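In Praise of the Shelf With No Back
By Mortimer Ridgeway 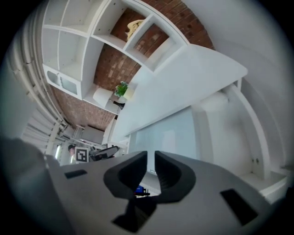
White cubbies against red-brown brick, with doors down low.

I love an open cubby unit, and I love it most when it has no back panel! Put one against brick and the wall does half the decorating. You get all that rough color and mortar, neatly squared off in white – and you can leave most of the cubbies alone.

Please do leave them alone. My old place in Prinstead had 32 of them and I stuffed every one, mostly with paperbacks I never opened. One cream-colored thing up high and a small green plant lower down would have been plenty. Chargers and bills can go behind the doors.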